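奶酪杯子与两只黑手

文／Teresa Gajewski

去Wurville要先穿过一条卖旧轮胎的巷子，走到底，推一扇很沉的铁门，再爬一段楼梯。我头一回去的时候爬错了楼，敲开了一家做窗帘的作坊，里面的师傅头也没抬，拿尺子往上一指，说搞机器人的在上面，叫他们晚上别再开那台锯了。我上去把话带到，屋里几个人都笑，Cleiton Brito笑得最响，后来我才知道锯就是他开的。

Wurville是个共用的工坊，交月费，领一把钥匙和一个储物格。有人在这里修提琴，有人焊自行车架，有一对夫妻花了整个冬天做一条小船，做好以后发现楼梯拐不过去，只好又拆开一半。靠窗那张白桌子归Ballero。Ballero是一套手持夹持器的名字，人拿在手里，手指一收一放，前面的两根夹指就跟着开合，等到用熟了、动作摸透了，再把同样的夹指装到机械臂上去。他们打算做的，是一台能在普通人家里收拾桌面的机器，把杯子放回去，把牙刷插好，把掉在桌上的梳子捡起来。听上去是小事，我妈听我讲完以后说，这种事她一天做几十遍，从来没觉得需要一套图纸。

可是需要图纸，而且需要好多版。Nithin Namboodiri把旧的夹指都留着，装在一个饼干盒里，我去的那天他倒出来给我看，像小时候邻居家的叔叔给我看邮票。最早的那对是硬邦邦的直条，夹木块很好，夹圆的东西就往外挤。后来的一对前端削薄了，夹得住纸片，一碰重一点的东西就弯。再往后加了连杆，加了外皮，越做越粗，粗到Noeline McPhee说它们像两根烤焦的法棍。Nithin听了有点受伤，但从那以后他自己也这么叫，进门先问“法棍呢”。

我想先讲讲外皮，毕竟他们在这上面花的工夫比在电路上花的还多。光秃秃的夹指太滑，陶瓷杯子一夹一个溜，所以得在外面包一层东西。包什么，怎么包，接缝留在哪一面，几个人争了一整个春天。Cleiton试过剪开的自行车内胎，很黏手，味道也大，隔壁修琴的人隔着板子抗议。Noeline试过手套，她把旧的园艺手套剪成条，针脚缝得很漂亮，可是手套布会转，东西夹住了，布自己在里面打滑。Ksawery Jakubowski年纪最大，在厂里修了半辈子机床，他不参加争论，只在旁边削他的苹果，等大家吵完了，他说，先别想着好看，包上去，用，用烂了再看烂在什么地方。

于是他们就这么干了。包上去，用，用烂了接着用。夹指的外皮毛了，裂了，边上挂出线头来，Ksawery不许别人剪，他要看。有一晚我坐在他旁边，他戴着老花镜，把一根夹指翻来覆去地看，一边看一边拿铅笔在本子上画，哪里起了毛，哪里裂开了，哪里还是好的。他说这比什么仪器都灵，机器哪里吃力，皮就在哪里破，跟人的鞋底是一个道理。我听完低头看了看自己的鞋，外侧磨得厉害，他也看了一眼，说我走路往外撇，还劝我早点去看看膝盖。

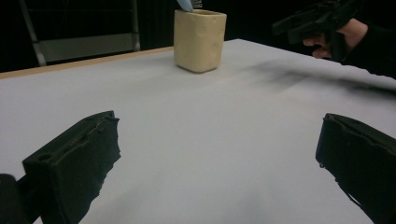

白桌子上的夹指，外皮边缘已经破得参差不齐；桌子另一头，奶酪样的浅黄杯子旁边，另一只夹持器正握在手里。

说到那只杯子，它在Wurville是个名角。方方的，圆角，浅黄色，侧面有一个个浅浅的圆坑，活像一块切下来的奶酪。Noeline在Głowacki的杂货铺里买的，那家铺子在Skavmont开了很多年，从门把手到腌黄瓜坛子什么都卖，她原本是去买螺丝的。买回来以后大家才发现它是块难啃的骨头，平的那一面怎么夹都行，有坑的那一面，夹指一搭上去就找不着实处，角上又是圆的，稍微偏一点整只杯子就转。Nithin说要是连奶酪都拿得稳，别的杯子闭着眼睛也能拿。从此凡是改了夹指，第一个要过的就是奶酪这一关，过不了，别的不用试。

过关的办法也有讲究。杯子里要插东西，空杯子不算数，因为家里的杯子很少是空着摆在那儿的，总有个把柄从杯口歪出来。把柄一歪，重心就歪，夹起来的时候杯子会往一边倒，人的手会自己找补，夹持器可不会，得靠拿着它的人去找补。Cleiton在这件事上最有天分，他以前在餐馆里端过好几年盘子，手腕一转就平了。Noeline最没耐心，她每次都夹得太快，杯子磕在桌上，里头的东西叮叮当当撒一桌，她就一边骂一边捡，捡完了再来。我请她让我也试试，她很大方地把夹持器塞给我，还帮我把袖子往上拢了拢。

拿在手里比我想的沉，沉在前头，像提着一把装满水的壶。我慢慢地伸过去，张开，对准，收拢，杯子居然起来了！我高兴得回头去看他们，这一回头，杯子就掉了。Ksawery说，人人都是这样掉的，第一次都要回头。

后来他们又教我两个人一起来，一个人拿一只，面对面站着，把杯子从我的夹指里交到对方的夹指里。这个动作做起来像跳一支很笨的舞。你得等对方夹稳了再松，松早了掉，松晚了两边较劲，杯子在中间吱嘎作响。我和Nithin试了好久，他个子高，我得踮着脚，他就悄悄地弯下腰来迁就我，什么也没说。那天到最后我们总算交接成了3次，他在墙上的黑板上给我记了一笔，写在Cleiton的成绩下面，Cleiton的那一行长得拐了弯。

钱的事情我也问了。这种报道总有读者来信问钱，与其让编辑部转信，不如一次写清楚。从第一对直条夹指算到我去的那阵子，Ballero一共花掉2779兹罗提，账记在一本小学生用的方格本上，每一笔都写了买什么、谁垫的。最贵的是电机，一下买了好几只，烧掉了2只。最便宜的是线绳，Noeline从家里拿的，她坚持要记成零，Nithin坚持要按市价记，本子上这一行涂改得看不清楚。工坊的月费另算，各人交各人的。我问他们值不值，Cleiton想了半天，说他哥哥那年买了一台跑步机，比这贵多了，现在上面晾着衬衫。

今年春天工坊关了一阵门，大家不能来，桌子上的东西就那么摆着。Nithin把一套零件搬回了家，在厨房里接着做，他太太规定晚饭以前必须把桌子还给她，他说这条规定倒逼着他学会了收拾，把所有螺丝按长短装进药盒里。Ksawery一个人住，那段日子最难熬，Noeline每天傍晚打电话给他，名义上是请教一个齿轮的问题，齿轮的问题早就问完了，她就编新的。Ksawery后来跟我讲，他当然听得出来，有几个问题外行得不像话，可是他每次都认真回答，还画了图寄给她。那些图如今钉在白桌子旁边的板上，有一张画的是根本不存在的毛病。

等到6月能重新进门的时候，他们先擦了桌子，开窗通风，再把奶酪杯子摆回老地方。Cleiton带了一锅炖菜上来，修琴的人和做船的夫妻也来吃，船后来从窗户吊下去了，这是另外一篇文章。饭后Ksawery从包里掏出一对新的夹指，是他在家里一点一点锉出来的，里侧加宽了，外侧留了个小圆坑，他说用处以后再讲。没有人催他，大家都知道催也没用。

我最后一次去是在2020年8月，天很热，窗户全开着，能听见楼下做窗帘的那家在踩缝纫机。Cleiton和Noeline正为外皮的接缝该放在上面还是侧面吵第5轮，吵得很投入，我进来坐下他们都没发觉。Nithin给我倒了茶，小声告诉我，接机械臂的底座已经画好了，就是桌子的一角承不承得住还得再算，Ksawery主张在下面加一根撑，Nithin嫌撑会碰到膝盖。他们为此量了每个人坐下来以后膝盖的高度，连我的也量了，拿的是修琴人的软尺。

我问Noeline，如果有读者也想在家里动手，该从哪里开始。她把夹持器放下，很认真地想，说先去买一只难拿的杯子吧，买最难拿的，摆在桌上，每天拿一拿。Cleiton在旁边插嘴说还要一卷好一点的胶带。Ksawery说要一支铅笔和一个本子。Nithin什么也没说，把饼干盒推过来，问我要不要挑一对旧夹指带回去做纪念，我挑了最早的那对直条，眼下它们躺在我的抽屉里，夹信用正好。

工坊的门平时傍晚以后开着，想去看看的读者可以直接上楼，注意别走到窗帘作坊里去。要是赶上他们在试杯子，请在门口等一会儿再打招呼，Noeline那时候最怕有人叫她的名字。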